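Storing old family letters – where in the house?

Posted Sun 7 January in Paper & Keepsakes

My great-aunt left me her letters from Girine and Urkirstead, 1,232 of them, and I am over the moon! They're in the envelopes still, some with the stamps on. My first thought was the attic because there's so much room up there, but my sister says no. Where do you all keep yours? And do I take them out of the envelopes or not?

Girine_letters

Jagadeesh Nadar
What a wonderful thing to be handed! Your sister is right, keep them out of the attic. It bakes in summer and freezes in January, and paper hates the swing. Basements are damp. You want an inside room, a closet or a cabinet that isn't on an outside wall, and off the floor in case of a leak.

I did mine over one winter – 45 minutes an evening, which was plenty. What worked for me:

Unfold each letter and lay it flat, with its envelope right behind it.
Take out paper clips and rubber bands. Old rubber bands go sticky and stain.
Pencil only, never pen, for any dates you add.
Box by year and put the boxes on a shelf behind closed doors, away from daylight.
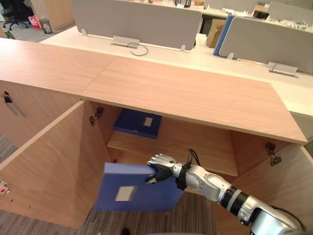 Make a list as you go. Mine has the writer, the date, the town and one line on what's in it, and I love reading it almost as much as the letters.

Fillholm
Attic was fine for us for years.

Priedītis
Get acid-free folders if you can. I fit 4 letters to a folder. And scan the best ones first so the cousins can read them!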